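Blue Light

Llinos Rees got the call at ten past five and was in the car by quarter past. Hair wet. Two different socks. Rhodri on the phone the whole way down to Plendesbridge, talking over himself.

"It went through the stop."

"What do you mean, through it."

"I mean I hit the stop and it kept going. Not far. A hand's width maybe. It kept going, Llinos."

"Are you hurt?"

Nothing for a second. Then, "No."

She knew that no. She ran the light at the bridge.

The lab was on the ground floor behind the Edwards building, one door, a keypad that stuck in cold weather. It stuck. She hit it with the side of her fist until it gave. Inside all the lights were on and Rhodri Gwynne was standing against the far wall with his left hand tucked under his right arm, like a kid who has touched a stove.

The arm was still powered.

"Why is it still on?"

"I wanted you to see the log before it cleared. You lose it when you pull the main."

"Show me your hand."

"It's a bruise."

"Rhodri. Show me."

It was a bruise. A bad one, already purple across the knuckles, two fingers fat. He could bend them. She made him do it twice. Then she got the cold pack out of the kit and slapped it on harder than she meant to, and he yelped, and she felt a bit better and then worse.

"Tell me."

He told her. Overnight run for Bonderen, the cloth job. Pick up, lay down, pick up, lay down, 4000 times, they wanted the number for some contract. He'd come in early to see how it was doing. Cycle 2146 it drops the cloth crooked, off by the corner, and he reaches in to pull it straight. Just reaches in. Pressed the stop first, he was not stupid, pressed it and saw it halt and reached in.

"And it halted?"

"It halted. Then it sort of finished."

She sat down at the terminal. The log was long and most of it was the same line over and over. She scrolled. Her eyes hurt. Stop recieved. Hold. Then a gap of 216 milliseconds, and in the gap nothing, and after it the arm finishing its move as if somebody had only coughed.

"Who did the update?"

"Dokex. Last night, remote. Patch 19."

"Did you test the stop after?"

He looked at the floor.

"Did you test it?"

"It was late. They said it was only the vision side. They said it didnt touch motion."

She wanted to yell at him. She had the whole speech ready, she had been carrying it since the bridge. But she had read that same email at eleven the night before, in bed, with one eye open, and had typed back ok go ahead. Three words. He hadn't brought that up. He was holding a cold pack on his hand and not bringing it up.

"I signed it off," she said.

"I know."

"You could have said."

"You were driving."

She copied the log to two drives and put one in her coat. Then she printed the part with the gap in it, on paper, and wrote the date on top in pen, 14/01/2023, and her name, and pushed it across so he could write his. He used his right hand. It shook.

"Bonderen will want to know why we stopped short."

"Then I'll tell them."

"They'll drop us."

"Maybe."

"And Dokex'll say it was the button. Bad contact, something like that. They'll say I didn't push it all the way."

"Did you?"

"Llinos. I leaned on it."

She believed him. She went around the bench to the main switch, the big one, the one with no software in it. Stood there with her hand on it. The arm hung over the table where it had ended up, very still, waiting for cycle 2147. She had liked it, that was the stupid part. She used to say good night to it. All winter, last one out, coat on, good night.

"Go stand by the door," she said.

"It's stopped. It's not going to do anyth-"

"Go stand by the door, Rhodri."

He went. She turned the switch. A click, a small sag in the shoulder as the brakes bit, and the fans wound down one after the other until she could hear the keypad outside beeping to itself in the cold.

"Hospital," she said.

"It's a bruise."

"Get in the car."
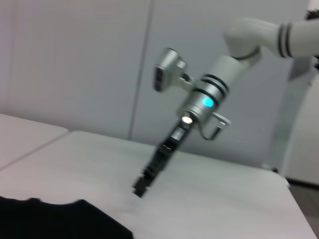 The arm at work over the table, wrist light on.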